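手持夹爪采集，右手闭合后偶发不松开，急停只断了一半，求排查思路

发帖人：焊锡不粘手
版块：末端执行器与遥操作

先说现象。双手佩戴式夹爪，左右各一只，绑在手背和手指上，顶部装白色标记板，用外部相机定位。任务是桌面小物件的抓放。右手夹爪在压住软包装以后，偶发保持闭合，操作者手指已经张开，夹爪不跟。左手从未出现。

夹爪是 Feser 的带力反馈型号，里面有一个小电机做阻力，正常情况下手指一松，电机应当在一个控制周期内卸力。故障时电机仍在输出闭合方向的力矩，日志里的指令值已经归零，实际电流没有归零。

统计了一批，755 次抓取里出了 8 次，全部在右手，全部是软包装。硬盒子没有复现过。

真正让我发帖的是最后一次。操作者按了急停，定位和录制停了，夹爪没有卸力，手指被夹在连杆里，另一个人拔了控制盒的电源才松开。人没有受伤，指节上有压痕。现在全部停采。

下面贴出作业时的桌面布置，右手正压着红色零食包装，包装后面是透明盒子，盒子罩在白色罩子下面。右手的线从右侧绕出，沿前臂往下走。 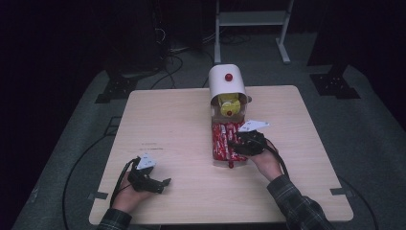

苏州，2023年6月19日

当日停采后做过的检查如下。

一、换右手线缆，故障还在。
二、左右控制盒对调，故障仍在右手，控制盒基本排除。
三、固件左右一致，重刷过一遍，没有变化。
四、拆开右手夹爪外壳，目视连杆无变形，回位弹簧在位。

没做的：没有测电机相线对地绝缘，没有在故障状态下抓过总线波形，手边的示波器探头够不到那个位置。

——————

2楼 回复人：三相不平衡

指令归零而电流没归零，先分清是驱动没收到零指令，还是收到了但没执行。你日志里的指令值是上位机发出去的，还是驱动回读的？这两个差别很大。很多人看的是发送端日志，发出去就当收到了。

——————

3楼 回复人：焊锡不粘手

发送端的。回读没开，当时为了省总线带宽关掉了。

——————

4楼 回复人：三相不平衡

那第一件事就是打开回读。不开回读，后面的分析都是猜。

另外问一句，驱动有没有通信超时保护？正常配置下，连续丢若干帧应当自己进安全状态，力矩清零。你这个现象很像丢帧之后保持了最后一次的值。

——————

5楼 回复人：Wako老用户

我不同意往通信上靠。楼主说硬盒子不复现，软包装才复现。通信丢帧不认识抓的是什么。只在软包装上出，说明和负载特性有关。

软包装压下去没有明确的接触点，力矩爬升慢，会长时间停在中间区域。如果力控环里有积分项，又没做抗饱和，积分会一直累加。手指松开以后积分要慢慢放掉，看起来就是不松。我们用 Wako 的手爪压泡沫垫时遇到过，限幅加上就好了。

——————

6楼 回复人：三相不平衡

积分放掉需要时间，但总会放掉。楼主说的是拔电源才松。

@焊锡不粘手 前面几次是多久松的？

——————

7楼 回复人：焊锡不粘手

翻了录像。前 7 次是自己松的，最长的一次拖了 2 秒。最后一次没有等到它自己松，操作者先按了急停，之后就一直夹着。

所以可能是两个问题叠在一起，我先前当成一个了。

——————

8楼 回复人：Wako老用户

这就对上了。前面几次是积分，最后一次是急停把上位机停了，驱动再也收不到新指令，停在当时的输出上。积分那部分我坚持我的判断，急停那部分三相不平衡说得有道理。

——————

9楼 回复人：轴承间隙

各位在讨论控制，我想讨论急停。

急停按下去，上位机停、录制停、定位停，唯独绑在人手上的执行器还带电。这个急停接的是什么？听描述是一个软件停止按钮，不能叫急停。急停应当硬接线，直接切执行器动力电源，不经过上位机，不经过驱动固件。夹爪绑在人身上，比固定工位更应该这样做。

另外，断电之后机构必须是松开的。你拔电源它能松，说明机械上可以做到，那就没有理由不把动力电源串进急停回路。

——————

10楼 回复人：焊锡不粘手

接的是 USB 按钮，走上位机。这一条我认。集成商交付时就是这样，验收时测的是“按下后数据停止写入”，没有测夹爪卸力。验收单是我签的。

——————

11楼 回复人：Poonam Nishad

我们组用的是 Zikow 的采集套件，夹爪同样带力反馈，机械结构不同。补充两点经验，不一定适用。

第一，线缆。楼主换过线，但没有说走线有没有改。线顺着前臂走，手往前伸和手收回来，接头处受的拉力不一样。软包装通常要往下压，手腕角度比抓硬盒子大，接头受力也可能更大。换了新线，走法不变，接头还是同样受力。这样就能解释为什么和物体有关，不一定要用积分解释。

第二，左手不出问题，可能只是左手做的动作少。请给出左手压软包装的次数，如果左手基本不压，“左手从未出现”就不能作为证据。

——————

12楼 回复人：焊锡不粘手

左手压软包装的次数没有单独统计，任务脚本规定右手主抓，左手扶。你说得对，这一条不能用。标题我先不改，后面的人请注意。

走线没有改过。接头处没有应力消除，只用一根扎带。

——————

13楼 回复人：Wako老用户

接头接触不良应当有报错帧，查一下总线错误计数。没有错误计数增长，就不是线。

——————

14楼 回复人：三相不平衡

不一定。要看断的是哪一根。如果是编码器或力传感器那一路的模拟信号松了，总线上一个错误都不会有，驱动看到的是一个合法但错误的值。先问清楚力传感器是数字的还是模拟的。

——————

15楼 回复人：焊锡不粘手

问过厂家，力传感器是模拟输出，在夹爪端采样之前还有一个小接插件。总线错误计数为零。

——————

16楼 回复人：轴承间隙

在找到原因之前，建议不要让人戴着复现。做一个假手，或者直接把夹爪夹在台钳上，用配重拉手指端，压同一种包装。复现实验里出现人手，这个实验本身就不合格。

——————

17楼 回复人：Monmont搬砖

插一句，力反馈有必要开吗？我们在 Monmont 做同类采集，阻力电机全部不上电，纯被动弹簧回位。操作者反映手感差一点，数据能用。没有动力就没有夹手。

——————

18楼 回复人：Wako老用户

数据能不能用要看任务。压软包装没有阻力反馈，操作者会压得过深，力的分布就变了。为了避开一个控制参数问题把功能砍掉，我不赞成。

——————

19楼 回复人：轴承间隙

先砍掉，查清楚再装回来，两件事不冲突。

——————

20楼 回复人：焊锡不粘手

汇总一下目前的处理。

急停改硬接线，双通道安全继电器，直接切两只夹爪的动力电源，控制电保留，方便看日志。上电复位需要单独按钮，急停旋开不自动恢复。

驱动通信超时保护打开，原来的配置是 0，按手册含义是禁用。回读打开，带宽不够就降相机预览帧率。

力控积分限幅先不动。限幅和走线同时改，出了结果分不清是谁的作用。先在台钳上按原参数复现，再单独改走线，最后单独改限幅。

改造完成前两只夹爪的阻力电机都不上电。台钳夹具在画图，有波形了再贴。

——————

21楼 回复人：三相不平衡

超时配成 0 这一条，建议把另外几套同批次的也查一遍。出厂参数往往是一份文件刷下去的。

——————

22楼 回复人：焊锡不粘手

刚查完同批的另一套，也是 0。已经停用并挂牌。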